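Comparing gripper fingers with an apple, a plate and a bowl

I get asked a lot which fingers I'd put on a small two-arm setup, and my answer is always the same: try them on fruit before you try them on anything else. An apple is a lovely test piece. It's round, it's a bit slippery, no two are quite the same shape, and if you squeeze too hard you get a bruise you can look at afterwards (and then eat the evidence).

You'll need two arms, the fingers you want to compare, a plate, a small bowl and one apple. I run mine from a Teuber controller, and the two finger sets I was choosing between were the Drananell and the Indmont. Any make will do for this, so long as both sets fit the same mount.

Start with the layout. Put the apple on the plate, a little off centre, and stand the bowl next to it with a small gap between the two. Leave plenty of bare table in front so the arms have room to swing in. Park the first gripper off to the side, above the table, and check it's clear of everything before you switch on.

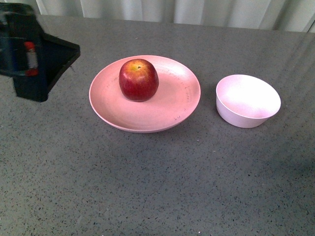
Page last changed: 26/01/2020

Now bring the gripper down slowly. I set the speed to a quarter of what I'd normally use, and I stop just short of the apple to have a look from the side. With pointed fingers you want the flat part on the fruit and the tip running past it. If the tip touches first, the apple rolls, and then you're chasing it round the plate!

Close until it holds, lift it just clear of the plate and wait. I do 3 lifts with each set of fingers, then turn the apple and do 3 more. Write down every slip, even the tiny ones, and note the closing force each time. My controller shows force as a plain number up to 3,000, and I begin at 900 and creep up from there. Yours will have its own scale, so start low.

While one arm has the apple, open the other one and bring it in near the bowl. It's the bit most people skip, and I think it's the most useful part of the whole test. You find out how much room two sets of fingers need when they're working over the same small patch of table, and whether your wrist camera can still see past its own fingers.
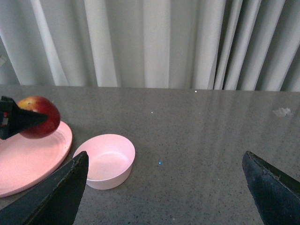

For me the camera view settled it more than the grip did. Both sets held the apple well enough, but the Indmont fingers are wider and I kept losing the rim of the bowl behind them. The slimmer Drananell ones gave me more to look at — and they were quicker to swap over, too. If your camera sits higher up you may well come down on the other side.

Once you're happy with the lifts, try passing the apple across to the bowl. Go slowly, keep a hand near the stop button, and do it with both sets before you make up your mind. I'm trying the Cutell pads next, so I'll add my numbers for those when I've got them.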